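4.2 Where the sockets are, and where people want them

Respondents in the Burthorpe survey were asked how far the nearest wall outlet was from the place they sat in the evening. Most answered with a sigh, which our form had no box for. Of the 300 households, 16 refused the question on the grounds that we could see for ourselves.

The older houses were wired when a living room was expected to power a lamp and, on feast days, a radio. Tenants have since filled the gap with power strips, and the strips have moved out from the walls toward the chairs. De Smet (Roos De Smet, who did the August visits and has the bruised toe to show for it) calls this "furniture drift."
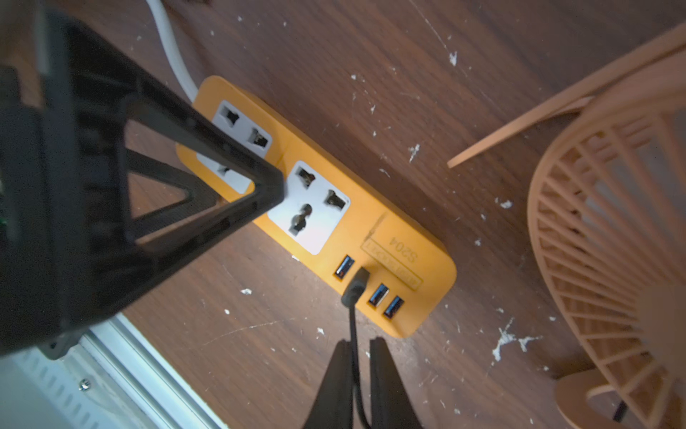 Figure 3. Orange power strip with universal sockets on a wooden floor.

Landlords took a calmer view. Asked whether their properties had enough outlets, all 30 said yes, and 8 added that tenants today own too many things. One suggested candles. We coded this as "other."

Answers also depended on the time of day. People interviewed before noon described their wiring as fine. The same people, visited again after supper with the kettle on and two phones at four percent, used language that Section 5 reports only in summary. We have kept the evening answers for the main analysis and moved the morning ones to the appendix, where they may go on being cheerful.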